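Monday, December
Workshop notebook, Nunton side room

Came in early to get the tables sorted before the kettle was even on, and ended up spending most of the morning on them, so I may as well write it all down while my tea is still warm. We've been using the folding tables from the Mustby order for the place-setting work for a good while now, and I do like them, pink marble pattern and all. They fold flat, they wipe clean, and the black legs cross underneath in a way that leaves your knees somewhere to go, more or less.

What set me off was the wobble. I noticed last week that a fork laid near the front corner would chatter if you leaned on the opposite side, and it has been nagging at me ever since. I had both tables over on a blanket and went round the leg joints with the small spanner. One bolt was a good half turn slack. The foot caps I wiped and pushed home again, and I've put 4 spare ones in the Datano tin on the top shelf, so please look there before ordering any more (I know we've done that twice).

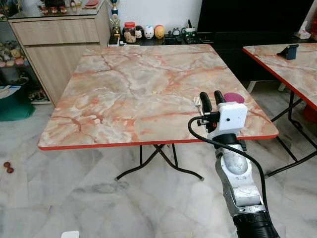 After that I got rather carried away with the question of where things ought to sit on the top. The veins in the pattern are lovely but they do play tricks on the eye, and I find I drift towards lining the cutlery up with an orange streak when it's the edge I should be minding. The red-orange band at the front is a much better guide. I tried the fork with its tines pointing away from me and the pink disc a little further on, and it felt comfortable to lay out and comfortable to clear, with room left over for an elbow.

I timed the laying and clearing as well, for want of anything better to do before lunch. The average over three goes was 134 seconds, and I was not hurrying — I stopped once to find my glasses. I'd like somebody with longer arms to try the same thing, as I suspect I'm walking round the table more than I need to.

The matching table is going to stay off to the right for now. I thought about pushing the two together to make one long surface, but the join would annoy me and the edging would catch sleeves.

Floor wants a proper sweep. Small bits turn up on those marble tiles however often we go over them, and the grey veining hides the pale ones beautifully. The soft broom has gone to the Le Roux store, number 1419 on the key board, and I'll fetch it back this afternoon if the rain lets up.

Still to do: felt pads for the second table, a new cloth, and ask whether the spanner can live in here permanently.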